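Section 4. Recording a monument whose status has changed

Skaltari User Guide, version 2.10, September 2019

Use this section when a statue, plaque or memorial already in the register was taken down, moved, damaged or renamed. If the monument is not in the register yet, go back to Section 3 and create the basic record first.

Before you start

You need an editor account for your district. You also need at least one source for the change: a council decision, a newspaper report, or a signed statement from a person who was present. Rumors from social networks are not accepted as the only source, but you may attach them as extra material.

4.1 Opening the record

1. Log in and choose Register, then Find a monument.
2. Type the name of the street or square. The old street names also work, so in Brevville you can search by the names used before the renaming.
3. Click the record number. If you see two records for the same object, do not edit any of them. Write to the Baltico help desk and wait for the merge.
4. Click Change status.

4.2 Entering the change

5. Choose one status from the list: Removed by decision, Removed without decision, Moved, Damaged, Renamed.
6. Enter the day of the event. When only the month is known, leave the day field blank and write, for example, April.
7. In the field Who acted, write what the source says and nothing more. If the source says "protesters", write "protesters". Do not add the name of a party or a movement which the source does not mention.
8. In the field Present location, enter the museum, depot or park where the object is kept. If it is not known, choose Unknown.
9. Attach your sources. The limit is 10 files for each change.

Note: The short description can have up to 143 characters, spaces included. Longer text is cut when you save, without warning.

Caution: Never enter the name of a private person who took part in a removal. The record is public and there may be an open court case. Names of officials who signed a decision are allowed.

4.3 Adding pictures

10. Click Media, then Add.
11. Select the file and wait until the green bar is full – on a slow connection this can take nearly 2 minutes.
12. Write a caption of one line. Say what is shown, without opinion.
13. Choose the license and click Save.

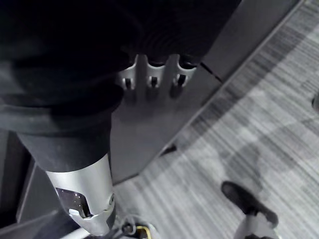 Figure 4-3. Dark fabric and silver metal parts.

Pictures are visible to other editors at once, and to the public after approval.

4.4 Sending the change for approval

14. Click Send for review. The record is locked and a yellow label is shown.
15. A second editor from a different district has 96 hours to accept or return it. After this time it goes to the Sisay regional office.
16. If the change is returned, read the comment, correct the fields marked in red and send again.

Note: The old status is not deleted. It stays under History, together with the sources that were attached to it.

For disputes between editors about the wording of a status, see Section 6.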